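Simulated robot takes on the bananas at Jerel open day

Sat 17 February

Visitors to the Jerel workshop got to see a two-armed robot practise clearing a table on the weekend, without a real arm moving anywhere in the building. The demonstration ran on a big screen in the main hall, using a simulator called Stirnosura.
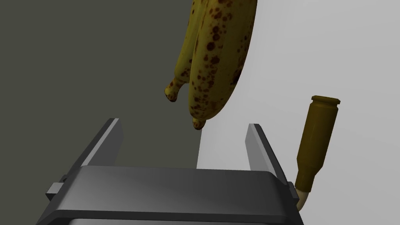 A gripper and a pair of bananas in the Stirnosura simulator, shown at the Jerel open day.

Organisers said 146 people came through the doors, up on the last open day in December. Most stayed for the simulator session, where staff took questions while the robot's arms worked in a computer-drawn room.

"We do the early work on screen so we can make our mistakes cheaply," said Hema Iyer, who leads the project. Her team has built 700 practice rooms so far – some tidy, some deliberately awkward.

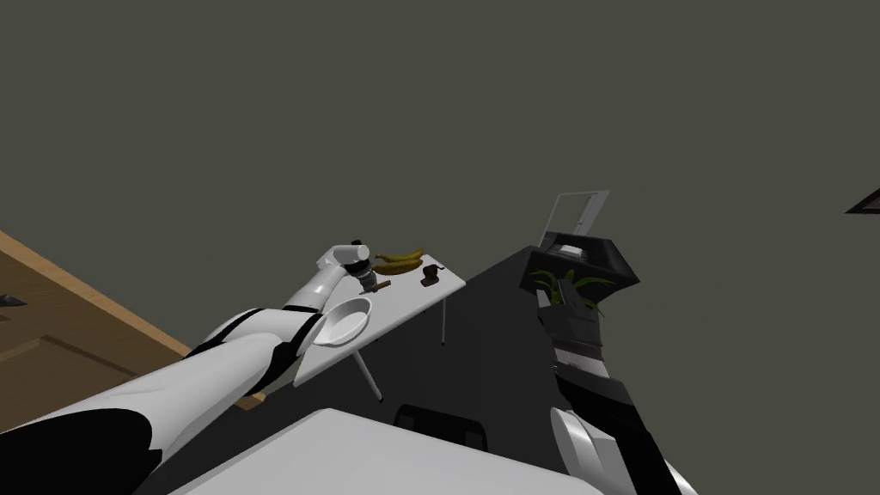

The bananas got plenty of attention. Iyer told the crowd that curved fruit is harder to program for than a box, and that a small white table with a few ordinary things on it can keep her team busy for a week. Several children wanted to know if the robot could peel one. It can't, she said, and no one is working on it.

The team has logged 1,072 practice runs since the project started. Iyer would not put a date on trials with real arms, but said talks with equipment supplier Landedari were going well.

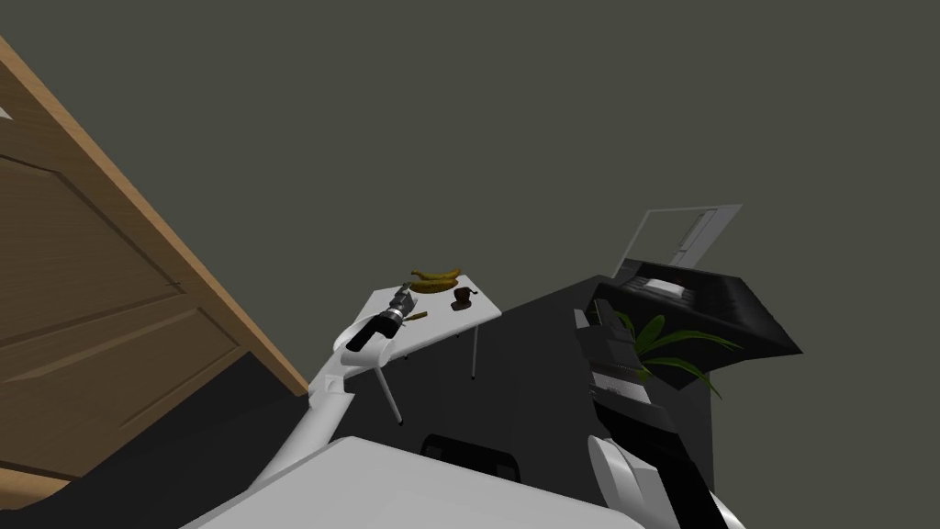
Trinidad Huenchumán
Community reporter

Entry was free, with a gold coin donation for the sausage sizzle. The Fülöp room upstairs was open as well, with 5 short talks on coding for beginners. Slides from the talks can be picked up at the front desk during office hours.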